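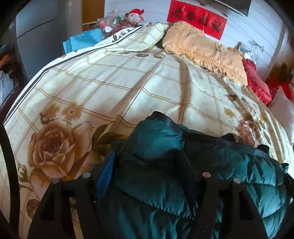
Bavard Packable Puffer, Dark Teal: Review After One Season

Reviewed by Piroska Barta
Posted Sat 3 July

Weight on my kitchen scale: 400 g, size medium, pockets empty
Price paid: $171
Shell: glossy woven synthetic, quilted in channels
Fill: synthetic
Stuff sack: included

I bought the Bavard in April to replace a Cendia midlayer that had gone flat across the shoulders. It has been used as a dog-walking jacket, an airplane jacket, and a layer under a rain shell. I have not used it in serious cold and can't comment on that.

Fit

True to the size chart in the chest, long in the sleeve. The hem sits just below the belt line and stays there when the arms are raised. The collar is tall enough to cover the back of the neck but stands away from the throat when zipped, and a thin scarf closes the gap. Compared with the Dundley I tested last year, the armholes are cut higher and the jacket binds less when reaching forward.

Shell and stitching

The fabric has a noticeable shine, more than the product photos suggest. Under a ceiling light it goes from dark teal to a lighter blue-green along the tops of the channels. Buyers who want a matte finish should look elsewhere. Stitching is straight and even along the body. I found 2 loose thread ends inside the left cuff on arrival, trimmed them, and have had no further trouble. The fabric is quiet for a shell this slick. It does slide off chair backs and smooth bedspreads.

Warmth

Adequate over a long-sleeved shirt down to the low 40s while walking. Standing still at that temperature, I wanted another layer. Wind gets through at the seam lines before anywhere else, as expected with stitched-through channels. Under a rain shell this mostly goes away.

Packing

Packing is the main reason to choose this jacket over a cheaper one, and the results are mixed. The supplied sack is small and the drawstring opening is narrow. Stuffing works better than folding: start with the hood end, push air out with the flat of the hand, and feed the sleeves in last. If you fold first, the air stays in the channels and the final third will not go in.

For suitcase use I skip the sack. Zip the jacket, lay it face down, fold the sleeves to the middle, and roll from the hem. It holds its shape under a strap or a wide elastic band. Loft came back within an hour of unrolling on every trip so far. I would not store it compressed between seasons.

Washing

Two washes, both cold on gentle, tumble dried on low with a pair of clean tennis balls. The fill clumped slightly at the lower back after the first wash and broke up by hand. No fading that I can see. The shell dries fast, the fill does not. Allow a second dryer cycle.

Complaints

The main zipper pull is too small for gloves. The hand pockets have no closure. The care label is sewn at the side seam where it rubs through a thin shirt, and I cut mine out. The Simon jacket in the same price range has zipped pockets and a softer collar, but it is bulkier when rolled.

Rating: 4 out of 5. One point off for the sack and the pockets. I would buy it again at a discount, in a less shiny color if Bavard offers one.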